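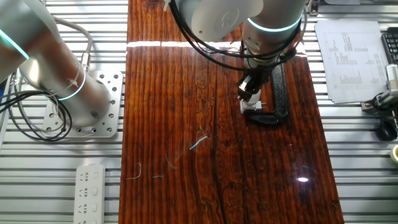
Trotard workshop opens its doors with a long wooden board and a box of old adapters

The shared workshop in the former Trotard mill opened to the public in April, after a winter in which its members worked mostly on the floor and the electricity. The first evening started at 6 p.m. and 182 people signed the visitor book, which was more than the members expected. The coffee was finished before seven.

The workshop is run by an association called Henis. It has used the ground floor of the mill for three years, but until this spring only members could come in. Now the room is open two evenings a month for everybody in the neighborhood who wants to repair something, finish a piece of wood or ask a question about a tool.

Many visitors stopped at the long board with the reddish-brown lacquer. It has a strong grain, dark brown with streaks of amber and orange, and a long dark crack in the lower part of the middle. The lacquer is glossy and takes the light of the ceiling very strongly, so people moved their heads from side to side to see the knots.

According to Nesma Saber, who coordinates the wood section, the board came from the counter of the El Idrissi tailoring shop on the same street. The shop closed last year and the family offered the counter to the association. It was cut in several pieces, and the members kept this one because of its grain.

"Some people asked me why we did not fill the crack," said Saber. "We talked about it during two meetings. I wanted to fill it with dark resin and the others wanted to leave it. I lost the vote, and now I must say that I like it."

The lacquer was put on in thin coats, with sanding by hand between them. Saber told visitors that the most difficult part was the dust. The old windows of the mill do not close well, and one coat had to be removed completely and done again. She recommends to anyone who lacquers at home to wash the floor the evening before and to wear a shirt that does not lose fibers. She also asks people not to touch the surface before the next morning, even when it looks ready.

The second subject of the evening was small electrical things. Hicham Salem leads this section, and since January he has collected plugs, adapters and chargers that people no longer use. The collection now has 1521 pieces, of which 1145 have been sorted by type of plug. The rest is still in boxes under the stairs. A small white plug adapter with metal prongs, the kind which is forgotten in many suitcases, is typical of what comes in.

Salem would like the sorted adapters to go back to people who need them. A visitor can take one home without paying, but only after it has been checked. Anything with a loose prong, a brown mark or a broken shell goes to the recycling container of the town - this rule has no exception. He asked parents not to let children search in the boxes alone.

"Everybody has a drawer with these things," said Salem. "When they travel, they cannot find the right one, and they buy another. Then the drawer is more full. I have also such a drawer, so I do not criticize."

He has prepared a sheet with the most common plug shapes and the countries where they are used. It hangs beside the door, and copies can be taken. Salem repeated several times during the evening that an adapter changes only the shape of the plug and does not change the voltage. A hair dryer bought in another country can be damaged even if it fits well in the wall. One woman said that this had happened to her on her last holiday, and she took two copies of the sheet.

The furniture shop Flenus, which is across the yard from the mill, gave the association offcuts for the opening. Visitors could try a hand plane or test a lacquer on a small piece and carry it home. The stock of offcuts is roughly one cubic meter, and it should be enough until the summer. Flenus will also lend two clamps of the long type, which the association could not afford this year.

Not everything was ready. The sink at the back has no warm water, and the ramp at the side entrance is waiting for its handrail. Visitors who use a wheelchair are asked to come by the yard, where the door is wide and there is no step. The association hopes to have the handrail before the autumn, but the price given by the metal worker was higher than planned and a second offer has been requested.

Some neighbors had questions about noise. The big saw will not be used after 8 p.m., and the sanding machines will be moved to the room on the yard side. Saber said that the lacquer work is silent but has a smell, and for this reason it will be done only when the yard windows can stay open.

The next public evening will be dedicated to chairs with loose legs. Visitors may bring one chair each, and it should be possible to carry it without help. Wood glue is provided. People who want to give plugs and adapters can leave them in the gray box at the entrance of the mill, with the cables rolled and without batteries. The association does not accept lamps, toasters or extension cords at the moment, as there is no more place to store them.

Entrance is free. Members pay a yearly amount which gives access to the room also on the other days, after a short introduction to the machines. The introduction takes one hour and is given in small groups, and names can be written on the list next to the plug sheet.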